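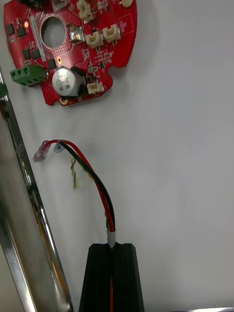

4 min read

Is a whole-house surge protector worth it, or is the electrician padding the bill?

Posted in Home Electrical by porchlight_gutow

We had the panel in our house looked at in June after one breaker kept tripping. The electrician replaced the breaker, fine, no complaints. Then on his way out he told me I really ought to have a whole-house surge protector put in, and he wrote up a quote for $586. The unit on the quote is a Vestura. I had never heard of them, and when I looked them up all I could find was the company's own site and a lot of reviews that sounded like the same person wrote them.

My father lived in this house for decades with nothing but a fuse box and then a cheap panel, and the only thing he ever lost was a clock radio. I already have power strips behind the TV and the computer. The quote says "protects all circuit boards in modern appliances," and I get that the fridge and the washer have electronics in them now. I still don't see how a box in the basement knows the difference between a bad surge and the AC kicking on.

The line that made me suspicious was the warranty, which "covers connected equipment." Has anyone in the history of the world collected on one of those?

House is on overhead lines at the end of Figueroa Road, if that matters. We lose power a few times every winter. I don't mind spending money on something that does a job. I mind spending it because a man standing in my kitchen made a worried face.

ohmsweetohm
Marked as best by the original poster

You're right to be suspicious of the price and the warranty. I'd be less suspicious of the device.

It doesn't "know" anything. Inside are parts that sit there doing next to nothing at normal voltage. When the voltage climbs past a certain level they start conducting hard and send the extra to the neutral and ground. Your AC starting up is mostly a dip, which is why the lights dim, and the protector ignores it. The parts wear a little with every hit, so it's a consumable. Any decent one has a status light. If your guy installs it and never mentions the light, that tells you something about your guy.

As for the price, call two other shops and ask for the part and the labor as separate lines. I paid $122 for mine at the supply counter, and an electrician I already had out for another job put it in with the rest of the work. Yours may cost more depending on how crowded the panel is. But a single lump figure with no breakdown is how a cheap part turns into an expensive one.

Look for a listing mark from a recognized testing lab on the unit itself, and a short wire run to the panel. Long looping leads make the thing noticeably worse. If they want to mount it across the room because that's where there's drywall, say no.
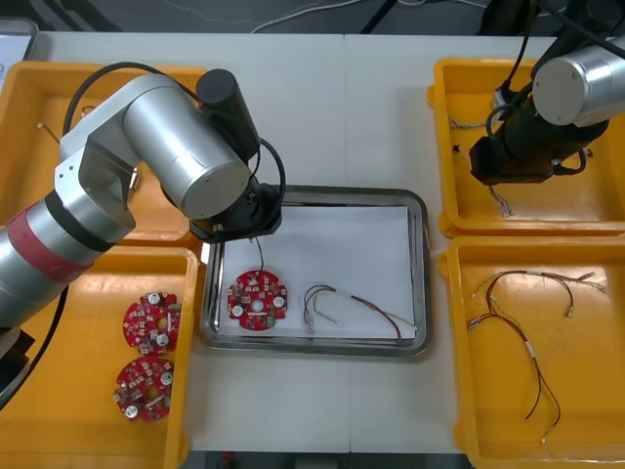
It also won't save you from a direct lightning strike, whatever the brochure says, and it won't do a thing about low voltage during a brownout, which can be hard on a fridge compressor. At the end of an overhead line I'd worry about that second one too. When the power goes flaky, switch off the big motors at the breaker and wait till it has been steady for a while.

Keep the strips behind the TV. Check that they're really surge strips, since plenty of them are just extra outlets with a switch. The panel unit knocks down the big stuff and the strip deals with what's left.

On the warranty, read the part about what you have to send them. The one I read wanted original receipts, the dead appliance held for inspection, and proof that the grounding was up to code on the day it happened. I treat it as worth zero.

Hasari_fan_13

Dont bother. It's a scam, they all are. We had a Hasari unit at our old place and the dishwasher board STILL died. Had it since 2000 something and it never did anything that I could see. Put the money toward a generator.

two_left_gloves

The reply above this one doesn't prove much. Boards die from heat and moisture and plain cheap parts, and a dishwasher gives them plenty of both. A protector that old may well have quit years earlier.

That said, I don't trust anybody's savings claims here either, in either direction. I've never seen numbers that didn't come from somebody selling protectors. What I did was have the grounding checked first. Mine had a loose clamp on the rod outside, painted over, and without a good ground you're paying for a box with a light on it. Ask your electrician whether he looked at yours before he wrote the quote. If he didn't, I'd get a different electrician.

I did end up putting one in. Got three quotes, took the middle one, and the light is still green as of Monday.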